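Middle school play: cut crew or cut chorus?

4 min read

stagemom_ish
Okay so I need some outside opinions before I say something dumb in the parent group chat. Our school does one big show a year, grades 5 through 8, and this year 60 kids signed up. The stage holds maybe half that if nobody swings an arm. The drama teacher wants to put everybody on stage in two casts, one for each night. The other idea floating around is one cast, and everybody who doesn't get a part goes on crew. My daughter is in seventh and would be happy either way, but I've got a fifth grader too and he'd cry for a week if he got handed a headset. What do your schools do?

Rurkent
Two casts, no contest. We've done it for 9 years. Yes, it's double the rehearsals for the leads, but every kid gets a night. Grandparents buy tickets for both nights anyway, so you make more at the door.

balcony_left
Gonna disagree with Rurkent. We tried two casts and the kids spent the whole spring comparing. "The Vitine cast got the better Wednesday Addams," that kind of thing (they'd named the casts, Vitine and Hellano, after towns in the script, which I thought was cute until it turned into teams). By tech week half of them weren't speaking. One cast and a real crew worked way better for us. The trick is the crew has to be a real job, with their names in the program and their own bow.

stagemom_ish
Ugh, I can totally see the team thing happening here. How many kids do you even need on crew though? I'm picturing thirty kids standing in the wings whispering.

balcony_left
More than you'd think! We split it up like this:

1. Props and scene changes. Give each kid one scene to own, with a list taped up in the wings. Fifth graders are great at this and they get really bossy about it in a good way.
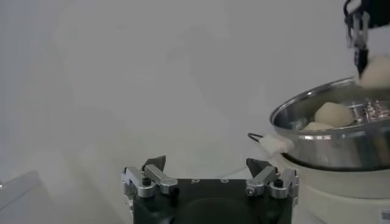

2. Costumes and quick changes. You want the calm kids here. Lots of safety pins.

3. Lights and sound. Seventh and eighth grade only for us. It's a small group and they all think they're the coolest people in the building.

4. Lobby. Posters, programs, tickets, the bake table. Start these kids early or they'll feel like leftovers.

Rurkent
Sorry, but the lobby is not theater. If my kid signed up for the play and ended up selling brownies, I'd be on the phone. I'm all for a real crew, but call it what it is.

balcony_left
My kid did lobby in sixth grade and painted the big poster and she still talks about it. Not every kid wants to be looked at.

tubaDad
Third option, which is what we do: big chorus, one cast, chorus swaps at intermission. Half of them are townspeople in act one, the other half in act two. Leads stay the same both nights. You only need 3 extra chorus rehearsals and nobody's off stage for the whole show. Downside is the noise from whichever half is waiting in the band room. Bring card games.

stagemom_ish
Oh, that's interesting. Does the swap look weird from the audience?

tubaDad
Not at all. Change the hats and you're good. The bigger thing is cost. We had to come up with $3,000 for rights, scripts and costumes, and we only got there because Hellström (the furniture place by the highway) took the back page of the program. Ask early, they plan their giving way ahead.

Rurkent
The swap is fine until a kid gets sick and you've got four townspeople holding up a whole market song. Ask me how I know.

stagemom_ish
Ha, fair. I'm going to pitch the chorus swap plus a crew kids can actually sign up for, so nobody gets put there by default. Auditions aren't until after summer but the teacher wants a plan by July so she can order scripts. Does anybody have a crew sign-up form I could steal?

balcony_left
Sent you ours. Change the school name at the top, the last person forgot.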